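Filed under: Shop Notes / Book Arts / Works in Progress

Notebook, April - Hurkamance sample binding

Started after lunch, stopped when my fingers gave out. Writing this up while I still remember which dummy is which, since Rania will want to know and I did not label them (sorry, Rania).

So the question was whether the Hurkamance craft book can have an exposed spine and still survive being opened flat on a kitchen counter by somebody with glue on their hands. Hala Naciri, who is writing it, wants readers to prop it open at the pattern pages. The printer at Clesstead would much prefer we do a plain perfect binding and call it a day. I said I'd sew some dummies and see for myself.
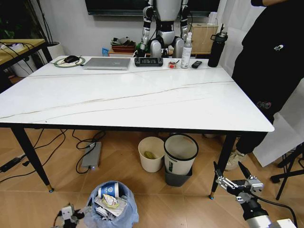 The long table.

Dummy one: signatures of 8 leaves, the cream text stock, link stitch with no tapes. Lovely to sew, I had it done before my tea was cold. It opens flat as a pancake! But by the time I'd flipped through it a few dozen times the first signature was already leaning away from the rest, and you could see daylight in the gap. Probably my tension at the kettle stitch. I always go slack at the head end and I always swear I'll fix it.

Dummy two: same paper, same 8 leaves, sewn over 2 linen tapes. Stiffer, a bit less showy on the spine, and much happier being bullied. I bent it back hard at the middle and it came back square. Abdelkrim Benkirane thinks the tapes look like bandages. I kind of like them. We could dye them to match the thread, and he grumbled less when I said that. 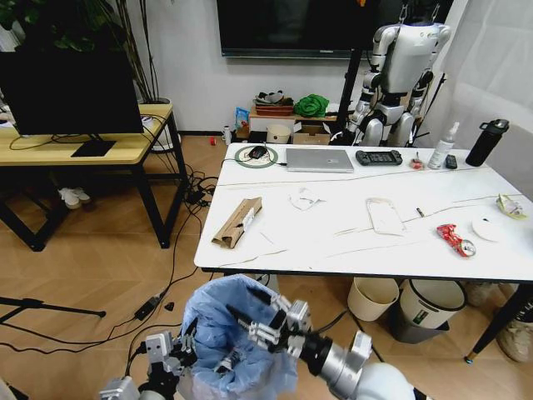
Thread is the other headache. The Zuleo waxed linen is gorgeous but it's thick, and over 6 signatures it swells the spine so much the book sits like a wedge of cheese. I tried stripping some of the wax off between my fingers and that did next to nothing. What I want is a thinner cord with the same color range. Colors, by the way: Hala asked for "something like sea glass" and I've been holding up skeins at her for a week. The closest I can get in words is the light blue of that trash bag, only with a touch more gray, and I've written exactly that on the order slip for Mostafa. He can laugh all he likes. If he comes back with navy again I'm sewing the next one in butcher's twine.

Cover boards next. I cut 4 from the leftover gray board and beveled the spine edge on two of them. The beveled ones feel nicer in the hand and they don't catch the thread on the way through, so that's settled. The punch wandered on one of the plain boards and I had to fill the hole with paste and paper scraps. It'll do for a dummy. Note to self: punch from the outside face, every time, and put the cutting mat under it, not the phone book. 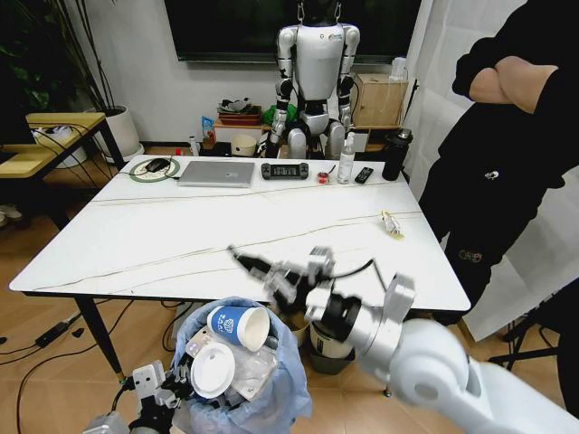
Tomos Rees
Book designer and reluctant bench hand

Paste notes, for whoever does the next round. The wheat paste from Hala's recipe is too runny as written. I cut the water by a quarter and it brushed on much better, but it had lumps, so I pushed it through the old tea strainer. The patterned endpapers curled like mad when I pasted the whole sheet. Pasting just a narrow strip along the fold worked fine and I can't see why we'd do more on a book this size. Grain direction! I got it wrong on dummy one. The endpaper fought me the entire time and I blamed the paste for a good half hour before I thought to tear a strip and check.

Also talked on the phone with Abdel Hamid, the paper place, and they can get us the marbled endpapers in flat sheets if we order before the print date moves again. They won't hold them without a deposit. Rania to decide, it's her budget line and I'm staying out of it.
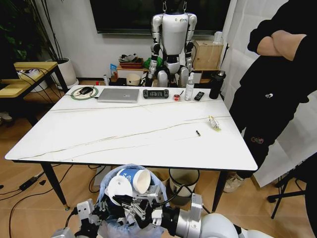

4 min read

Page layout, while I'm at it. With the sewn spine we get back a good bit of inner margin, so the diagrams in the stitch chapter can go wider. I redrew the spread with the running stitch sampler and it finally breathes. The captions need to drop a line, and the step numbers still collide with the needle drawing on the left page. Hala wants her interviews with other makers set in a second color. Pretty, but I'd like to see it on the real stock first.

To do:
- resew dummy one, tighter at the head, and compare again
- dummy three over tapes with thinner thread, when it shows up
- ask Clesstead what they charge per copy for hand-finished spines (sit down first)
- send Hala the beveled board so she can feel it
- label the dummies!!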